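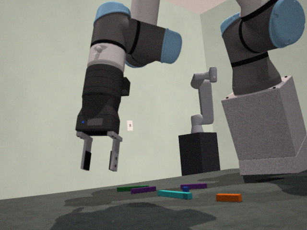

Home | Threads | Saved | About

2 min read

Fulgencio Miranda
2018-03-15

Got the wood stove question again, so I'm putting the answer in one place. We heat the house in Womthorpe with a small Jotel. It came with the house.

We burned 3 cords this winter. Last winter it was closer to four, but I was burning oak that had only been split since October. Most of the heat went into boiling off water.

Oak needs two summers. People will tell you one. I have tried one.

Ash is easier. Split it in spring, stack it off the ground, cover the top only and leave the sides open. I used to wrap the whole stack in a tarp and it grew mushrooms.

A moisture meter costs less than a load of wood. Split a piece and test the fresh face. The outside always reads low. Mine was at 13 percent last week and it lit with one sheet of newspaper.

Cost for the season was $682, delivered. Add the chimney sweep and a new door gasket. I did the gasket myself and got cement on the hearth, which is still there.

Engelbert Eberhard asked about overnight burns. I don't do them. I let it go down and relight at six. The glass stays cleaner and the house only drops a few degrees.

Ashes go in a metal can with a lid, outside, away from the porch. Leave them there for days before you dump them. Coals last a lot longer than you'd think.

Next year's wood is already stacked on the north side. I should have put it on the south side. I'm not moving it.

Related
Cleaning stove glass with damp ash
Toom or Nistach: two splitting mauls compared
How I stack on pallets
When to call the sweep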